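Review: Seko two-arm tabletop kit, tested on table setting and food serving
September 7, 2025

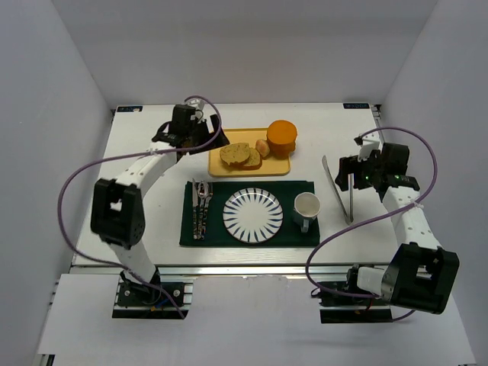 Grajales, commenting on the June preview, wrote that a pair of arms is wasted on breakfast, and that a dishwasher already does the only kitchen chore worth handing to a machine. I agree with half of it. Loading and unloading are where the minutes go, and neither was part of this test. But serving is a fair measure of how far a small bench system has come, and the Seko kit is sold with exactly that claim.

The job: a placemat, a striped plate, knife, spoon and fork to one side, a mug to the other, and a tray with bread at the back. The arms have to set the places and then move food from tray to plate. I ran it 1000 times with the stock Plirotby controller, using the settings it shipped with. A run counted only if it finished with no hand from me.

Result: 618 complete runs. Plates and mugs gave little trouble. A mug has a rim and a handle, and the gripper can be off by a few millimeters and still close on something useful. Cutlery was worse. A fork flat on a soft mat leaves almost no room for a fingertip, and the arm either pushes it along or drags the mat with it. Of the failed runs, 89 ended with the mat pulled out of place, after which the controller kept working from the old position and never recovered.

Bread was the surprise. Direct gripping crushed the softer slices. Sliding a flat metal blade underneath worked far better, though the approach angle has to be shallow and the second arm has to steady the slice. Overlapping slices still went across as a pair more often than I would like.

Speed is poor. A full setting took about four minutes. I can do it in well under one.

Build quality is good. The joints showed no play after testing, and the bolts at the base plates held their torque. Cable routing is the weak point – the loops are long enough to sweep the work surface, and I would want clips before leaving the kit unattended near glassware. The manual gives cables one paragraph.

The Gollano kit costs less and has a better manual, but its wrist is too weak to lift a loaded blade level.

For a lab or a training bench, recommended. For a kitchen, wait. Firmware tested was the June release, and I will rerun the cutlery portion when the next one ships.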